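Juteck Benchtop Vortex Chamber Kit (clear acrylic, 2 inlets)

Ok, so you want to spin some fluid. Me too! I build these chambers one at a time in my shop and I test every one with water before it goes in the box.
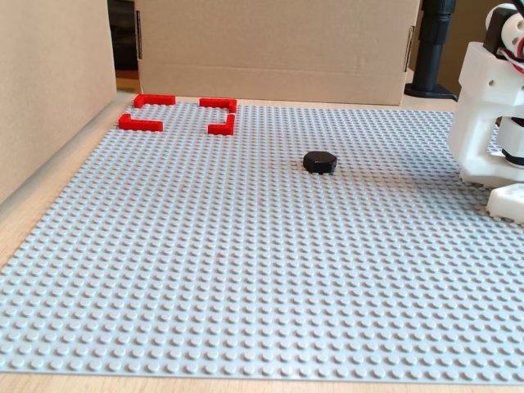 Peninah Makori wrote to me in May that her first chamber, one she made herself from a pickle jar, never gave her a stable core because the inlet pointed a few degrees toward the middle, and she wanted to know if mine would do any better. I sent her one. Her second email had a lot more exclamation marks in it, so I'm counting that as a yes.

The inlet angle is what I fuss over the most. Both holes are bored tangent to the inside wall, directly across from each other, and I ream them after drilling so there's no burr hanging into the flow. A burr the size of a grain of salt will make the vortex wobble. I know because I chased that wobble for a whole weekend and blamed the pump the entire time!

What you get:

Chamber body, clear acrylic tube, 85 mm inside diameter
Bottom plate with a center drain, already glued
Lid with a thumb screw clamp and a silicone gasket
2 barbed inlet fittings, hand tight (please don't use a wrench)
Vinyl hose and a Y splitter
A little bottle of blue dye

You need to bring your own pump and a bucket. I use a Tredham pond pump that I've had forever, the smallest one they sold, with a valve on the outlet so I can turn it down. Too much flow is the usual mistake. If the water climbs the wall and starts spitting out under the lid, close the valve until it calms down, then wait a minute before you judge anything. The core takes a while to form and it looks like a mess right up until it doesn't.

Can you run things other than water? Sure, some things. Vegetable oil works and it's gorgeous, very slow and glassy, but the cleanup is a pain. Glycerin mixed into water is my favorite — start thin and add more as you go. Cornstarch I'd skip, because it packs into the drain and you'll be poking at it with a chopstick. Never put acetone or rubbing alcohol in there. Acrylic crazes, and then your nice clear window is full of tiny cracks and I can't fix that for you.

For air and smoke you'll want the Flemomex lid, sold separately, with the wider center outlet. The standard lid will technically do it but the smoke backs up and you won't see much.

Vilho Lahtinen asked whether the chamber can be run upside down. It can! Put the drain on top, seal the lid really well, and fill it slowly so the air gets out. I'd do it over a sink the first time.

Cleaning is warm water, a drop of dish soap, and a soft cloth. No paper towels on the inside, they leave fine scratches that show up under a lamp.

Price is 3,271 Swedish kronor with the hose and fittings included, shipping figured at checkout. I make these in small batches, so if the button says sold out, send me a note and I'll put you on the list for the next round. Replacement gaskets are free, just tell me which lid you have — standard or Flemomex.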